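Chapter 4
Plastics in the Home

Learning goals
By the end of this chapter you should be able to:
explain the difference between a thermoplastic and a thermoset
describe how moulded household goods are made
read the resin code on the base of a container
plan a simple sorting trial using water

4.1 Why so much plastic?

Open any kitchen cupboard and count the materials. There will be some glass, some metal, perhaps some wood, and a great deal of plastic. A century ago the same cupboard would have held enamel, tin and earthenware. The change came quickly once manufacturers learned to mould cheap polymers in large numbers.

A polymer is a very long molecule built from small units called monomers. In polyethylene the unit is ethylene, and a single chain may contain more than 1000 of them. Long chains tangle with one another, and the tangling gives the solid much of its toughness. Short chains of the same substance behave more like wax.

Polymers used in the home fall into two groups. Thermoplastics soften when heated and harden again on cooling, and this can be repeated. Thermosets harden once, during manufacture, and after that they will char before they melt. Melamine picnic plates and older light switches are thermosets. Most buckets are thermoplastic.

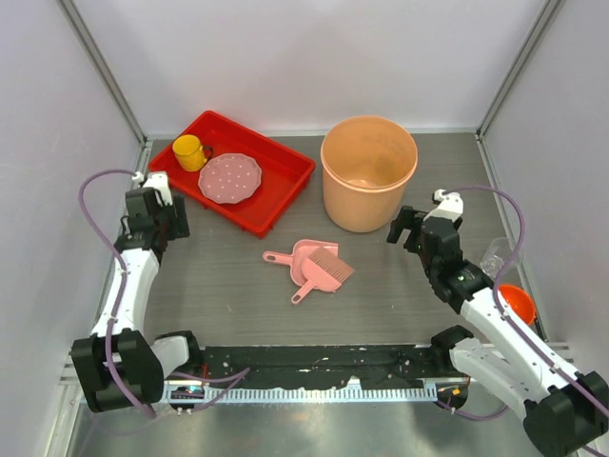 Figure 4.1 Household goods, including a plastic tray and bucket, a dustpan and a hand brush.

Colour tells you very little about which polymer you are holding. Pigment is mixed into the resin before moulding, usually in small amounts, and the same pink or orange can be put into several different plastics. Shape is a better clue. A rolled rim stiffens a thin wall, so the maker can use less material without the sides bowing when the container is full. Raised edges and ribs do the same job. You will meet these features again in Section 4.5, where we look at the mould itself.

4.2 A factory at Cundel

The Huang works at Cundel began making washing-up basins in a rented shed with 2 moulding machines. Its first production manager, Ineke Kuipers, kept a notebook that is quoted several times in this chapter. Her entry for July reads: "Basins warping again. Taking them out too soon. Left them in longer and lost 50 an hour, but they sit flat."

The entry describes a trade-off common to all moulding. Cooling takes up much of each cycle, and a part removed early may go on shrinking unevenly on the bench. Kuipers chose the slower cycle - a costly decision for a small firm.

Before you read on
Find three plastic items at home and look for a number inside a triangle on the base. Copy the number and note whether the item bends easily. Keep your notes for Activity 4A.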